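Weekly checkup for the Medve two-arm cell

I love this little cell, and ten minutes of care keeps it happy! Do this with the arms parked and the power off.

1. Vacuum the channel in the front rail. Grit collects there faster than you'd think, so use the narrow nozzle.
2. Snug the screws on both base plates. Left one first, then right.
3. Follow each black conduit from base to wrist with your fingers. If it snags at the shoulder, give it a bit more slack (Agata Morelli taught me this one, and it has saved me two cables).
4. Check the thin red and black wires by the mounts for nicks.
5. Wipe the white top.

Now power up and load the Stirby test. Put the storage boxes toward the back and let the left arm pick up the blue one while the right waits with its jaws open.
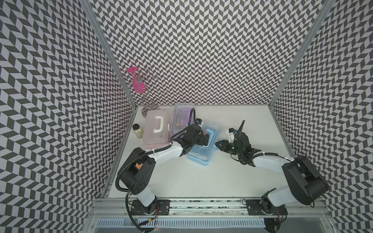
Run 40 lifts at slow speed. Ours made 97 clean ones in a row in August, so aim high! Write any drops in the log, then park both arms.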